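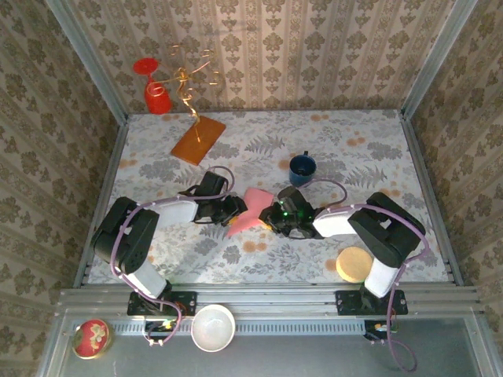 Home Gadgets > Reviews > Robots
Last updated 30 Jul 2019

I've wanted somebody else to do my washing-up since I was nine, so when Wudico offered me a long loan of their two-armed tabletop kit I said yes before I'd read the email properly. It's had the run of a table at our place in Flascombe since March, and I've got opinions!

Setting up first. You bolt the two arms down, plug in more cables than I'd like, and then teach it each job by moving the arms through it yourself, over and over (my shoulders, oh dear). The sponge job took me 143 goes before it would do anything sensible by itself. A sponge and a mug, that's all I was asking for. One arm holds, the other wipes, and my six-year-old niece can manage it while singing.

Once it had got the idea, though, I was quite charmed. A soft sponge is a forgiving thing to grab, so it hardly matters if the gripper comes in a bit wonky. Mugs are another story. It nudges them along the cloth, has a think, nudges them again, and if the handle is facing the wrong way you may as well go and put the kettle on. I wouldn't let it near a wine glass that I was fond of.

My friend Chae-won Um, who packs orders at Cendex, came round and timed it wiping one mug. It took 157 seconds. She said she'd be out of a job if she worked like that, and then stayed for another hour playing with it, so make of that what you will.

I also tried the rival set from Jenkins for a fortnight. Quicker, but it lost its grip on things far more often and the noise drove the dog upstairs. The Wudico one is slow and fairly quiet, and I know which I'd rather share a room with.

Can it do the chores yet? No, not mine. It can do a little bit of one chore, on a tidy table, with me standing there. If you like tinkering you'll have a lovely time. If you've got a sink full of pans, buy a dishwasher and spend the change on a nice weekend away.

Two stars as a helper, four as a hobby.

Tagged: kitchen help, robot arms, long-term tests
2 comments | 2 shares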